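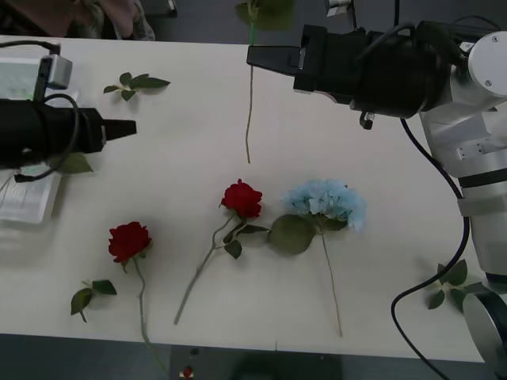 Two arms, one table: the flower-sorting station at the Fornitz open day.

I went to the Fornitz open day on a Wednesday in August with a narrow question. My sister runs a shop that sells cut and artificial flowers, and she wanted to know if any of the bench work could be handed to a machine. The hall had 13 stations, and I spent most of my visit at 4 of them. The flower table took up the longest part of the afternoon.

The task is easy to state. Stems lie flat on a white table and have to go into a basket by kind, with loose foliage dealt with separately. A new shop assistant learns it in a morning. Linnea Solberg, who showed visitors round the bench, gave the training set as 1262 recorded runs, of which 603 were made with roses only. The rest mix roses and hydrangeas.

Stems are the hard part. A bloom is wide, soft and easy to find from overhead, but the place to grip is a thin green line next to several other thin green lines. If the fingers close too near the head, the flower swings and drags its neighbor along. Too far down and the head trails over the rim. Solberg's group grips a short way below the bloom and accepts that the cut ends will stick out of the basket.

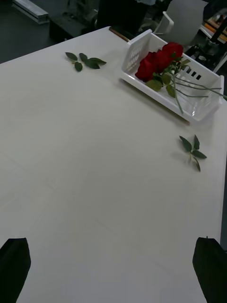

Ieuan Kemeys thought the sticking-out ends would rule it out for any real counter, where a customer expects them level and a person squares them up with one tap on the bench. Solberg agreed that leveling is a separate skill and has not been attempted. Kemeys also asked about real stems, which bruise. The answer was that grip force is set by hand for now.

Loose sprigs are a second problem. They weigh almost nothing and lie nearly flush with the table, so the fingertips have to come down very close to the surface. The planner treats them as a separate class and leaves them until last.
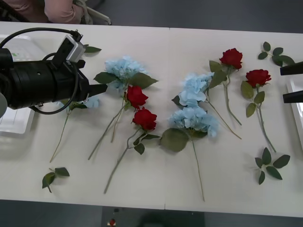

Roses, hydrangeas and loose sprigs laid out on the long table.

Speed is where the gap is plain. Solberg quoted up to 4 minutes for a full table - my sister would clear it while talking on the phone. The Dorkanano station next door, folding dish towels, had much the same ratio of machine time to human time.

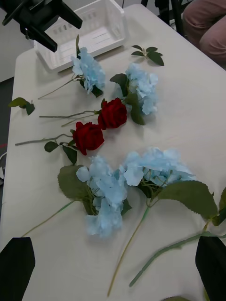
My own view is that sorting by kind is close to usable for a back room where time is cheap, and arranging is a long way off. The difficulty depends heavily on the layout. Two hydrangea heads that overlap, with a big serrated leaf spread out beside them, ask much more of the vision system than a rose lying clear of everything else. A shop could reduce this by spacing the stems first, but then a person has handled every stem already, and might as well have put it in the right bucket.

I have asked for the failure log by flower type. Solberg expects to release it once the hydrangea runs have been relabeled.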